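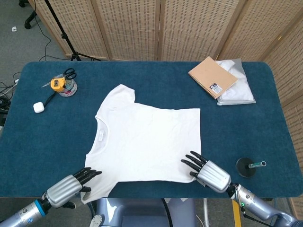 Folding white tees so they stack the same size

Posted by plerkska41

I have a pile of plain white short-sleeved T-shirts to fold for a fun run in May. 600 went out last year and every stack leaned. I lay each one flat, neck to the left, smooth it, fold the sides in and then fold in half twice. Mine come out wider at the sleeve end. What am I doing wrong?

Reply from Giorgia Ruggiero

You're probably folding the sleeves in with the sides. Fold the side to the middle of the shoulder first, then turn the sleeve back on itself so it lies along the fold. Do the other side and measure the width before you go any further. If the two ends don't match, open it up and start over.

Reply from skirkthorpe_laundry

I disagree about measuring. Fine for the first one, but with 800 shirts you'd be there all week. Cut a piece of card to the finished width and fold around it. Pull the card out and use it on the next shirt.

Reply from Giorgia Ruggiero

The card leaves a ridge if you press down too hard. I've had that happen.

Reply from Mwangi Obura

What surface are you on? I used a bare tabletop for years and the shirts slid every time I turned a sleeve. 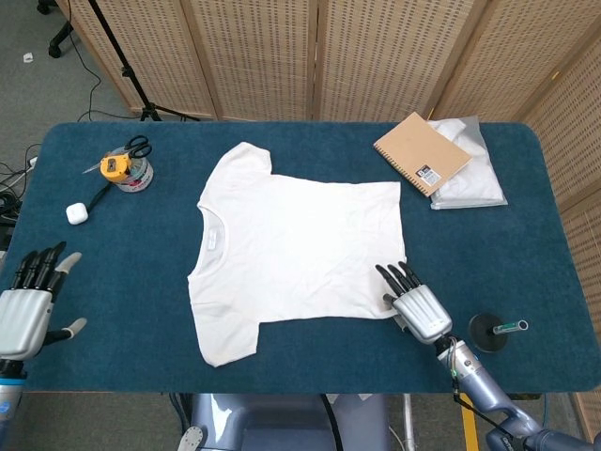 I work on a carpet-type cover now and it grips the cotton, so the bottom layer stays put. The downside is lint - I go over it with a roller before each batch. Check both sides for marks before you fold, too. White shows everything and it's a pain to find a smudge after bagging.

Reply from skirkthorpe_laundry

A folded bedsheet does the same job and you can wash it.

Reply from plerkska41

Tried the sleeve thing on a few tonight and the ends are a lot closer. I'll cut a card tomorrow and see if I get the ridge. Does anyone iron first, or just smooth by hand?

Reply from Mwangi Obura

By hand. I did 80 last month and ironed none of them.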